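Itport Woman Turning 100 Receives 500 Birthday Cards After Neighbor's Notice

A printed notice in a laundromat window in Itport has produced 500 birthday cards for a resident who turned 100 in April. The notice asked for one card per household and gave a mailing address in care of the local branch library.
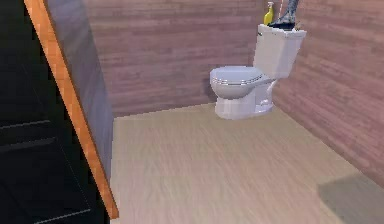
One commenter on the town message board wrote that her card went out the same evening the notice was posted, and that by the next morning the corner store had sold its last birthday card and was offering blank ones instead.

The recipient, who asked that her name not be published, worked for most of her career as a sorter at the Itport post office. She retired before the branch installed automated equipment and is known on her street for correcting the way neighbors address their envelopes. The neighbor who wrote the notice had expected a response from the immediate block.

Cards were accepted at the library for three weeks. Staff logged each item by date of arrival and town of origin, then stored them in mail trays behind the circulation desk. Most came from Itport. The largest group from outside came from Dernau, where an elementary school assigned the cards as a handwriting exercise. Those cards were folded from construction paper and did not fit a standard envelope, so the school shipped them flat in one box.

Tsuji, a stationery shop on the main street, supplied 500 postage stamps free of charge to anyone who brought in a finished card. The supply ran out before the closing date. The shop then sold further stamps at face value and kept its mail drop open until 7 p.m.

Delivery took place on the afternoon of the birthday. The trays were carried two blocks from the library to the recipient's home, where family members had set up a folding table on the porch. She opened the cards in the order in which they were logged and set aside any with an incomplete return address. By evening she had finished the first tray.

Through a relative, she said that the sorting had been done correctly and that the children in Dernau had better penmanship than she had been led to expect. She intends to answer every card that has a legible address. The relative said replies are being written in the mornings, several at a time, and will go out in batches.

Hiten, the bakery next to the library, provided a sheet cake. The cards will stay with the family, with the log sheets kept in the same trays.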